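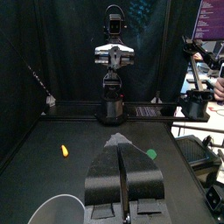
Merville, February

The curtained worktable, also called a draped table or, in older catalogs, a dark bench, is a flat black table with a frame built around it and a length of dark fabric hung at the back. It belongs to the large and friendly family of furniture meant for looking at small things: a bean, a button, a disc of colored card, a cup. Set a bright yellow or green object down on a matte black top and the eye goes straight to it, and most of what there is to say about the design follows from that one simple pleasure.

Name

The word "draped" came first and has lasted best. It was used in the Merville workshops for any bench with cloth behind it, whether or not the cloth was black, and for a long time a customer who asked for a draped table might be shown something in bottle green. "Curtained worktable" is the name preferred by the furniture writer Helju Rozīte, who felt that a drape ought to touch the floor (not everyone agrees, and the two names are used side by side in this article).

Construction

The top is usually painted or coated black and kept as dull as possible, for a glossy surface gives back every lamp in the room. A rail runs along the far edge, and on many tables a thin lip is raised along the sides as well, which is a kindness to anybody working with things that roll. Dust is the great enemy of a black table. A pale smudge that would pass unseen on oak shows up like chalk, and owners tend to keep a soft brush within reach – a wide one, with long bristles, is generally liked best.

Small containers are the usual companions of the table. Shallow trays with rounded corners are handy for anything that must be kept together but still seen, while cups take less room and hide their contents from the side. Colors are a matter of taste, though light ones are easiest to find again on a dark surface. The Flullow pattern book, which was in its day the nearest thing to a standard, recommended pale pink, pale gray and cream, and advised its readers very firmly against navy blue.
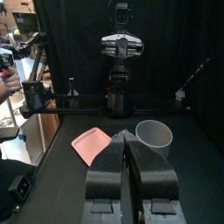 Shallow pink tray and light gray cup on a black tabletop.

Disposable paper cups have largely taken over from the turned wooden ones of earlier days. They are cheap and light, and a white rim is easy to spot, but they tip over more readily than a heavier cup and don't much like being set down in a hurry. Ingvild Boström, in her long and very enjoyable chapter on bench habits, suggests keeping the cups to one side and the trays toward the middle, where there is the most elbow room.

Curtain and bracing

The curtain is the part that gives the table its character. Charcoal or black fabric is the common choice, hung with enough fullness to fall in soft folds. A cloth pulled perfectly flat shows every crease from storage, and a little looseness is more forgiving. It does gather lint, and hazy patches are a familiar sight on any curtain that has been up for a season or so. A gentle shake outdoors is the traditional remedy.

Because a tall, light frame likes to sway, some makers add bracing at the back. The form most often met with is the Venckus brace, in which diagonal cables cross at an upright and run down toward the two sides. It weighs next to nothing and packs into a small bag, and it was sold in 25 lengths, a generous number that caused no end of muddle in the stockroom. Niilo Laaksonen's handbook advises tightening both diagonals a little at a time, going from one to the other, so that the upright isn't drawn over to one side.

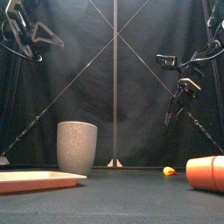
Karthik Cassim, writing in to the Merville newsletter, disagreed with the handbook on this point and said he had always got a truer upright by setting one diagonal fully first and then bringing the other up to meet it. He added that he would give up the curtain long before he gave up the brace, and that a table which shivers when a cup is put down is no use to anyone.

Collections

The largest public holding is at Flekitgate, where the register of benches, curtains and table goods runs to 3,938 entries. Of these, 1,393 are cups and trays, many of them still in the paper they were sold in. Visitors are welcome to handle a good part of the collection, and the reading room keeps a copy of the Flullow pattern book with penciled notes by Jeferson Guerra, chiefly on the subject of lint.

See also: baize; display table; sorting tray; stage drapes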